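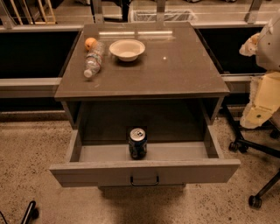

Household chores (robots)

Household chores, in robotics talk, are the small jobs people do at home without thinking much about them: clearing a surface, putting a can in a drawer, folding a towel, loading a dishwasher. I've been writing and rewriting this entry for a while, and the question I get most is still the short one. Can a machine do it yet? My answer is "some of it, slowly, on a good day."

Tidying up

The usual starter job is pick and place, where the robot grabs a thing and sets it somewhere else. Take a bottle lying on its side, a piece of fruit, a light bowl and a drink can. To you and me that's one job. To a robot it's four! The bottle is clear, so depth cameras tend to see right through it, and it can roll. Fruit is round and bruises if you squeeze too hard. A thin bowl has to be pinched at the rim or scooped from below, and an empty one slides away at the slightest bump. The can is the friendly one - stiff, a known shape, easy to grab from the side as long as there's room for the fingers.

Drawers

I have a soft spot for drawers. Pulling one open means hooking or gripping the handle and then moving in a straight line, and if the arm drifts sideways the drawer jams (mine does that with me too). A bar handle is a lot kinder than a flat knob. Reaching down inside is harder than opening, as the sides get in the way of the wrist. Closing is the easy part, and plenty of demos save it for last.

How they learn

Most current systems learn by copying. A person steers the arm through the job again and again, and software learns from the recordings. The Tarix project started with 25 runs per chore and got a robot that worked at one table and hardly anywhere else. With 1,000 runs it coped with moved objects, and at roughly 4,000 it began to handle furniture it hadn't met before. Gurnitz, a smaller outfit, went the other way and did most of its practice in simulation, then fixed up the grasping on real hardware.

On the shop floor

Factories are easier in some ways, because parts arrive in the same spot and someone can bolt a fixture down. Fonel runs 2 arms on bin sorting and keeps people on anything soft or tangled. Nugroho tried the same arms for wiping down benches in February and went back to rags and elbow grease. I don't read that as a failure, just as a fair picture of where things stand.

What's still missing

Speed, mostly, and knowing when something has gone wrong. A person who drops an orange picks it up. A robot may carry on and put nothing, very carefully, into a drawer. Cost is the other big one, and I've left prices out of this entry since they go stale so fast.

Last updated 13/07/2022

See also: grasping; mobile manipulation; learning from demonstration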